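Search this site
Search
Menu

Filed under: Methods, Household Tasks, Learning from Demonstration

5 min read

Segmenting cloth work by contact: results from the Foline study

The purpose of this post is to set out the method used in the Foline study and to report its main result. The full write-up is in preparation. Several readers of the earlier post on the Mavcombe recordings asked how the labels were made, and that question is answered here first.

Foline is a small study within the Privon project. Its subject is the handling of cloth in ordinary homes: folding, wiping, pressing, laying out and picking up. The source material is first-person video of people doing these tasks with their own hands. The aim is to produce labeled segments from which a two-armed robot can learn when to press, when to slide and when to let go.

Most earlier labels in our group were based on verbs. An annotator watched a recording and marked the start and end of "fold" or "wipe." The approach was quick, but it gave poor agreement. Two annotators would accept that a person was wiping a step and still disagree on when the wiping began. One of them counted the reach toward the cloth, and the other did not. A policy trained on such labels tends to close its grippers early or to start moving before it has made proper contact.

The present method replaces the verb with a contact state. Each hand is given its own track. At every moment a hand is marked as free, touching, pressing or gripping. A segment boundary is placed wherever either track changes. Verbs are added afterward, as a separate layer, and no boundary may be moved to suit them.

The study used 444 recordings. Of these, 134 were set aside before any labeling and kept for testing. The remainder were labeled by a team of nine annotators, all of whom completed the same training set first. Where two annotators disagreed on a state, the recording went to a third, and the third reading was final.

The difference between touching and pressing caused the most difficulty. Force is not measured in these recordings and must be judged from the shape of the hand and the cloth. The guide at first asked for "clear deformation of the fabric." That rule worked well for towels and bedding, which bunch and dent in plain view. It worked badly for thin cloth on stone, where a firm press and a light touch can look nearly the same. The revised guide asks the annotator to look at the fingers as well: whether they are spread, whether the palm is down, and whether the fingertips follow the surface.

A second rule concerns folded cloth. A folded piece has an upper layer and one or more layers beneath it, and a hand can move the top while the rest stays where it is. The labels therefore record whether the hand acts on the whole stack or on the top layer only. Where this cannot be seen, the annotator must write "unknown." Early versions of the guide allowed a best guess. The guesses were wrong often enough that the option was removed.

Bimanual segments deserve separate mention. In many household recordings the two hands do the same kind of thing with different shapes, one curled over an edge and the other open. A single label for both hands loses that difference, and it matters for a robot whose two grippers may need different poses in order to apply a similar load. The example used in the current annotator guide is given below.

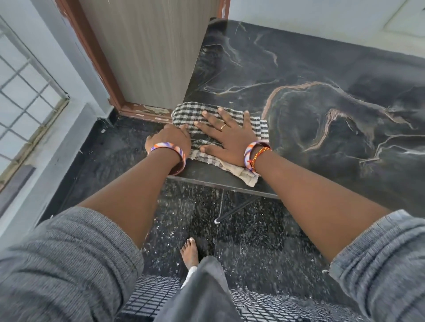 Both hands on a folded checked cloth at a marble step. Left fingers curled over the upper edge, right hand spread open.

On the held-out recordings, boundaries placed under the contact scheme were more consistent between annotators than those placed under the verb scheme. The gain was largest for wiping and pressing, and smallest for picking up, where the older labels were already sound. Policies trained on the new segments made fewer early releases in bench trials with the Tiêu arm pair. They were no better at choosing where to grasp - the labels carry no information on that point, and no improvement was expected.

Three limits should be stated. Wrists and sleeves sometimes hide the fingertips, and the share of "unknown" marks rises sharply in those recordings. Shiny floors and dark stone also make the edge of a cloth harder to follow. Finally, labeling takes longer. A recording that needed one pass under the verb scheme now needs two, one for each hand.

Version 4 of the annotator guide is in use at present. It adds a note on cloth that hangs over an edge, where part of the fabric is supported and part is not. Recordings from the second Mavcombe round will be labeled under that version from August, and the older set will be checked again wherever the new note applies.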